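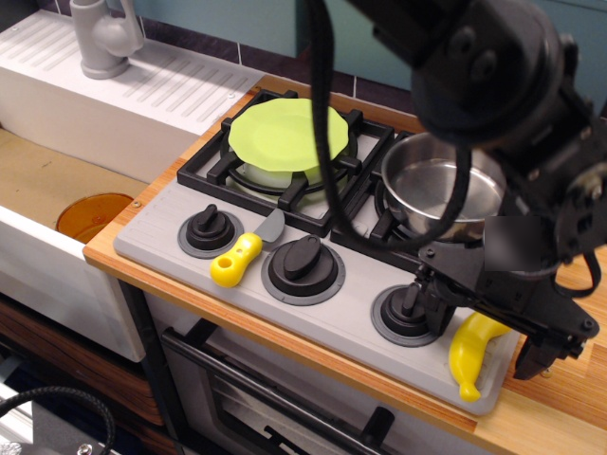 Heat retention in reheated canteen portions: a comparison of lidded and unlidded holding

Module report, Food Service Technology, second year
Site: Plekden refectory kitchen

1. Background

The refectory at Plekden serves hot meals between 11.45 and 14.00. Main dishes are cooked centrally at Groditz, chilled, delivered before 8.00 and reheated on site. Portions held for late sittings have been the subject of complaints, mostly that rice and vegetable dishes are lukewarm when served. The kitchen has no heated cabinet. Portions stand on a steel counter, covered or uncovered depending on who is on shift.

The aim of this project was to measure how quickly the core temperature of a plated portion falls under the conditions in use, and to establish whether a simple change of practice would keep portions above 63 degrees for the length of a normal hold. The cost of new equipment was outside the scope.

2. Method

Three dishes were chosen from the March menu: vegetable rice, lentil stew and pasta bake. Each was reheated to a core temperature of at least 80 degrees and plated at 350 g. Temperatures were read with a probe thermometer at the centre of the portion, at plating and then every five minutes for 40 minutes.

Four holding conditions were compared:

A - plate at room temperature, no cover
B - plate at room temperature, plastic cover
C - plate warmed to 55 degrees, no cover
D - plate warmed to 55 degrees, plastic cover

Room temperature was logged at the start and end of each run and stayed between 20 and 23 degrees. Runs with the delivery door open were discarded and repeated. In total 204 portions were measured, 17 for each combination of dish and condition. Readings were entered on paper and copied to a spreadsheet the same afternoon.

The probe was checked in iced water on each Friday of the trial. It read 0.3 degrees high on one occasion and the readings for that week were corrected.

3. Results

Mean time for the core to fall to 63 degrees, in minutes:

Vegetable rice: A 11, B 19, C 15, D 27
Lentil stew: A 16, B 26, C 20, D 34
Pasta bake: A 18, B 27, C 22, D 35

Covering the plate had a larger effect than warming it for all three dishes. The two measures together gave the longest times. Rice cooled fastest in every condition, which is consistent with its open structure and larger exposed surface.

The spread between portions was greatest for pasta bake. Corner pieces from the tray cooled faster than centre pieces, by up to four minutes in condition A. Tray position was not recorded in the first week, so this could not be tested properly.

4. Discussion

The longest hold observed in normal service was 25 minutes. Only condition D kept all three dishes above 63 degrees for that time. Condition B was sufficient for stew and pasta bake but not for rice.

Covers have a drawback. Condensation collected on the inside and dripped onto the pasta bake, softening the top. Serving staff disliked this and lifted the covers early during two runs, both of which were repeated. A vented cover from Leiva was tried briefly on six additional portions - too few to report.

Plate warming used the lower oven, which is free after 11.00. It holds 88 plates in one load, enough for the late sitting on most days but not when the Drollow building is also served.

5. Limitations

All measurements were made at one site and in one month. The probe was left in the portion throughout, and the cover therefore did not close fully in B and D. Actual times with a closed cover may be slightly longer. Edge temperatures were not measured.

6. Recommendations

Rice dishes should be plated last and held only on warmed, covered plates. Stew and pasta bake may be held on unwarmed plates if covered, for no more than 25 minutes. The time of plating should be written on the tray label.

Further work should record tray position from the start and include a repeat in the cold season, when the delivery door area is noticeably cooler.

Appendix 1: temperature readings by run
Appendix 2: probe check record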